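Trunach Translation Bureau
Home / Services / Prices / Help / Contact

Frequently asked questions: printed source material
Last updated 8 May 2021

This page covers printed documents sent to us for translation: leaflets, data sheets, manuals, certificates and forms. For audio and subtitling, see the separate page.

What counts as a printed source?
Any text supplied on paper, or as a scan or photograph of paper. If the original Word or layout file exists, send that as well. Text extracted from an editable file does not need to be retyped and is charged at the standard rate.

Which language pairs do you handle?
English to and from Chinese (simplified and traditional), Persian, Spanish and Turkish. Chinese to Persian goes through English unless you ask for a direct translator when ordering. Direct work in that pair is booked through Azadeh Rahimi and has a longer lead time.

Can you work from a photograph?
Yes, provided every character is legible at normal reading size. Put the page flat, light it from the side and check the result at full size before sending. We do not guess at unreadable words. They are marked [illegible] in the translation and listed in the delivery note.

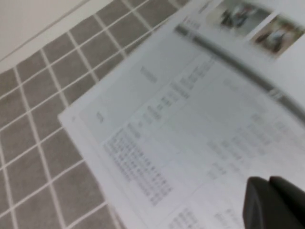

Motion blur: the layout of the page shows, but the text cannot be read.

What resolution should a scan have?
300 dpi for body text, 600 dpi for footnotes, stamps and handwriting. Greyscale is enough unless colour carries meaning, as in wiring diagrams. PDF and TIFF are preferred. Heavily compressed JPEG files damage dense Chinese characters first, so use the highest quality setting if JPEG is the only option.

How is the price worked out?
By source word for alphabetic languages and by source character for Chinese. Numbers standing alone in a table are not counted. Units, model names and headings are. The count is made after transcription and confirmed before translation starts. If the confirmed count is below the estimate, you pay the lower figure.

Is there a minimum charge?
Yes. Jobs under 429 source words are billed as 429. Several short documents in the same language pair can be combined into one job if they are ordered together.

How long does it take?
One translator completes up to 2000 source words per working day, excluding transcription and revision. Allow two further working days for revision and three for layout. Certificates without layout are normally returned sooner. Saturday is not a working day for delivery purposes.

How are specification tables translated?
Row order is kept. Each label is checked against the client glossary, then against our own. Values are copied, never converted, unless conversion is ordered in writing. Where a label has been shortened to fit the column, the full form goes in the delivery note.

Headings on Chinese product sheets often run to a few characters where English needs several words. We translate in full and leave the line break to the typesetter. 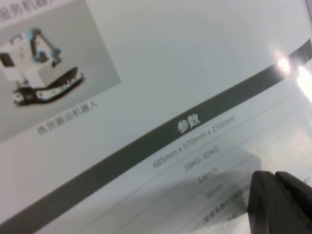 Product sheet with a Chinese heading, a header band and a column of specifications.

Do you reproduce the layout?
Only if ordered. The default delivery is a two-column Word file with source on the left and translation on the right. Layout work is done by Baudry from your InDesign package. If there is no package, the page has to be rebuilt and a quotation is issued first.

What happens to text inside pictures?
It is transcribed and translated in a numbered list below the main text. Logos and registered names are left as they stand.

Who checks the translation?
A second translator reads it against the source. Technical material in Chinese is revised by Zohreh Ranjbar and Spanish by Mirta Bustos. The reviser's initials appear on the delivery note.

Can I supply my own glossary?
Yes, as a spreadsheet with source term in column A and target term in column B. Glossaries exported from Giltell are accepted without changes. Conflicting entries will be queried before work begins.

Should I post the originals?
Not unless we ask. If we do, use tracked post to the Bralidley office and mark the envelope with the job number. Originals are returned the same way with the final invoice.

How do I report an error?
Reply to the delivery email, quoting the job number, page and line. Corrections to our own errors are free of charge. Changes to the source text after confirmation are treated as a new job. Queries about invoices go to Setareh Ghaffari in accounts.

Related pages
Certified translations
Terms of business
File formats accepted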